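Tamsin Yazzie has run the Wednesday robotics club at Nultcombe for long enough to be tired of being told it is the future. I went along expecting to be told exactly that, and to be shown something that only worked when visitors were looking.

"It doesn't always work when visitors are looking either," she said.

The club has 20 members and a budget of 590 pounds a year, most of which goes on motors and printer filament. Their entry for the Sorside contest is called Geva, and its job is to take hold of things. Paper and card are harder than they sound. Squeeze too little and the thing drops, squeeze too much and you have litter. 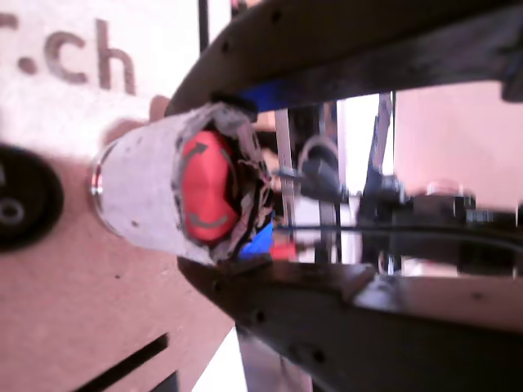 Zakaria thinks the whole exercise is a bit daft, and told me so before I'd got my coat off: a child of three can pick up a cup, so why spend a winter teaching a machine to do it badly? I had been planning to ask the same thing, so I put it to Yazzie.

"Because a child of three can't tell you how she did it," she said. "Ours have to write it down, every step, and then find out the step was wrong."

I pressed her on results. In July the club logged 356 attempts at a grab and called 78 of them good. I said that seemed a poor return. She said it was, and that she would sooner pin up a poor number than a made-up one. The club prints its own gripper fingers, and a change of shape can mean starting the count again.
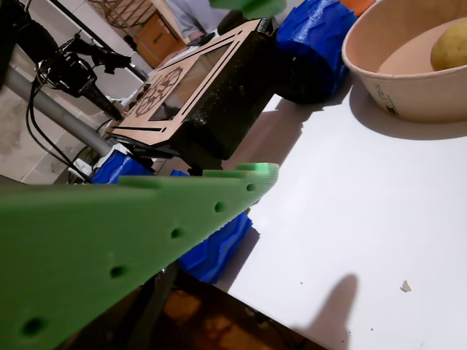 What I couldn't get from her was any promise about jobs. The leaflet by the door talks about "skills for tomorrow's industry". She didn't write it and doesn't much like it.

"Some of them will be engineers. Most won't. They'll have learned to read an error message without crying."

Is that worth the money? I asked several of the parents and got shrugs, mostly friendly ones.
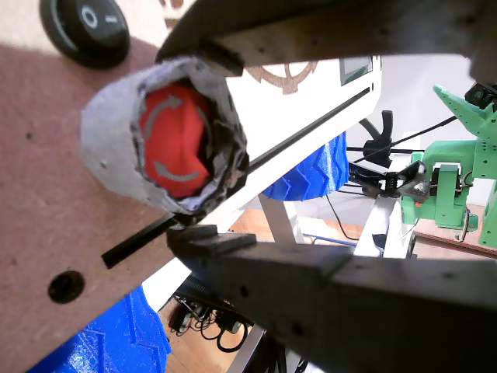

One parent did say she'd rather they learned to fix a washing machine, and that a contest with a trophy mostly teaches children to want a trophy. Yazzie didn't argue. She would happily drop the contest, she told me, but the entry form is what gets the members to finish anything.

I'm still not sold. The next session is the last before the Sorside heat, and I have said I'll come back and watch.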